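Koltero bench log, February, evening

Flower sorting, both arms powered up.

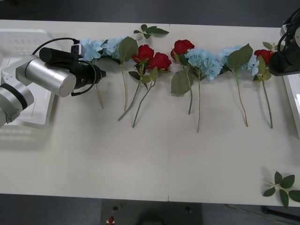
Stems laid out on the white table, left gripper beside the first hydrangea.

Cable on the left gripper still loops too wide. Shorten it or clip it to the link before the next run.

Left arm speed set to 290, was 900 and far too jumpy. Right arm unchanged.

Abla Qaisi wants the roses picked first. Fine, but the branching one needs its own grasp point, low on the stem. Leaves confuse the detector, threshold now 817.

To do: recheck table height at the seam, order 4 fingertip pads from Dudás.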